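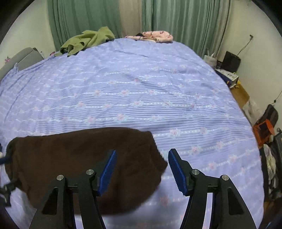 I've been meaning to put the bedding page together since I got back from Suscombe, and Hawi Mekonnen has been nagging me for it (kindly, but daily!), so let's go. Most of what I own came from my gran's airing cupboard or from the linen stall at Daterby market, and it's all a bit of a jumble. My favourite by miles is the light blue sheet with the thin dark stripes and the pink roses running between them. I love the little rows of white dots too, which you only notice when you're making the bed. It goes on the big bed in the back room, wrinkles and all, because I gave up ironing sheets 3 winters ago and I've never missed it. The plain dark brown cloth doesn't match one bit, but I like a dull brown against all those roses.

**Where it came from**

The rose sheet was a swap with Su-chen Fung, who wanted my old candlewick bedspread for her spare room in Dilberg. I got the better deal and I think she knows it. She's asked for it back once already, and the answer was no!

**How I wash them**

Patterned things go in cool with a small scoop of powder, and dark plain cloths go in on their own. I once put a navy pillowcase in with a whole load of pale bedding and we had greyish sheets till February. If it's blowing outside they go on the line, folded over by a hand's width so the pegs don't leave marks along the hem.

**Folding**

I'm hopeless at this. Hawi does a proper square with the corners tucked into each other, and mine come out more like a pudding. Flat sheets I can just about manage if I lay them on the bed first, halve them twice longways and then roll. Brown cloths, throws and anything else plain get bunched up and dealt with last, usually after a cup of tea.

**Still looking for**

A pair of pillowcases to go with the roses. Plain pink would do, or the same blue if anybody has some going spare. I'm happy to swap, and I can collect from Daterby or anywhere on the Suscombe bus.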